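Open day at the Miltden boatyard

I'd wanted to see where the Sultska ferries get built ever since our lake trip in April, so off we went!

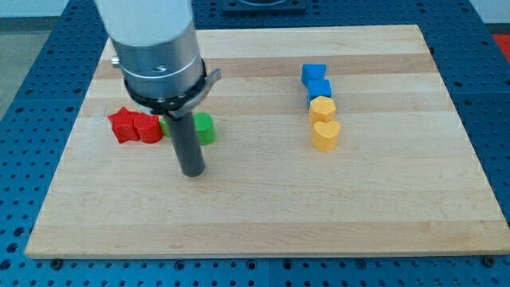 Getting there and the tour

Parking is 6 dollars, and the walk down from Mudmont is lovely if you've got decent shoes. Our guide, Noemi Tran, took us right under a hull (huge!) and let the kids ring the bell. The new boat seats 50 and goes on the water next season. Get the fish soup at the dock cafe, and go early, the line gets long.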